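ok so. moving the reading corner to the brick wall side. thread, bc I'll forget everything otherwise

been wanting to do this since December. The lamp lived on the floor behind the couch for months, which is a dumb place for a lamp. You sit down, it shines on your ankles

first problem – the table. Old one was the brown one with the leg. everyone who has been over knows the leg. Gone now, Anel Botha took it for her garage and says the leg is fine if you put paint cans on that end. ok Anel

new table is white, flat top, no drawers. I wanted drawers. Thandeka said drawers are where I put mail to die and she's right so no drawers

it goes against the brick. NOT touching the brick. learned this with the shelf, the brick sheds this red dust and it gets on everything and you wipe it and it smears. leaving a gap you can get a hand in. two fingers minimum

ppl asking if I sealed the brick. No. Geetha Suvarna sealed hers and it went shiny, like a wet seal look, she hates it, she's living with it. Mine stays dusty. Vacuum w/ the brush end, top to bottom, every couple weeks or when I remember

cleaned it before moving the table in. took me 2 vacuum bags and a podcast that was 30 minutes too long

the lamp!! ok the lamp is the whole reason. White drum shade, black curvy stem, round brass bit at the bottom. Got it from the Huvell closeout, the one by the tire place. was going to get the tall skinny one and then saw this and that was that

brass was nasty when I got it. Dish soap, old tshirt, dry it right away. did not use the polish, the polish ate the finish on my doorknob and I'm still mad

shade I just went over with a lint roller. Works great. do it with the lamp OFF and cold, don't ask

cord situation: looped it around the stem low down so it isnt flopping all over the tabletop. I know. I know there are clips. Bought clips. Flitora ones, sticky back. they do not stick to anything in this room, they fell off overnight and I found one in my shoe

if anyone has a cord thing that works on old brick that is not a drill pls tell me. renting, no drilling

Keabetswe Visser says run it down the back of the table leg with garden ties. might try it. green ties on a white table tho

bulb – warm one. The ceiling light in there is the fluorescent kind and it makes everybody look like they have the flu. So at night it's ceiling off, lamp on, done. way better. Whole wall goes kind of orange

daytime you don't need either, the big window does it. Black bars on it, huge, gets dirty the second you look at it. Haven't cleaned the outside. not going to

what else. the tall white cabinet stays in the back. I tried to move it. It does not want to move. Keabetswe Ntuli pushed, I pulled, we got it maybe an inch and then we had sandwiches

it's fine there, it holds blankets and the board games and a bag of other bags

lamp is on the left end of the table so there's room for a book and a mug on the rest. Had it in the middle for a day, kept knocking it with my elbow. left end. final answer

someone asked about pictures on the brick. see above re: no drilling. leaning stuff is my whole plan. leaning is free

lean tip: put a strip of that rubbery shelf liner under whatever it is or it slides forward real slow and then falls on your mug. ask my mug

ceiling I am leaving alone. it's the white corrugated kind with all the pipes running along it. Geetha wants me to paint the pipes a color. I would need a ladder and a differnt personality

still to do: a chair. The one I want is at Gravis and it's too much for a chair. Waiting for it to go on sale or for me to stop wanting it

also a rug maybe. Measured twice, wrote it on my hand, washed my hand. measuring again tonite

ok that's it, gotta run, will post the chair if there is ever a chair. here's where it's at
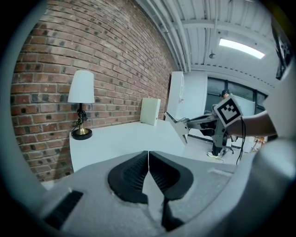 lamp on the left end, as discussed. brick still there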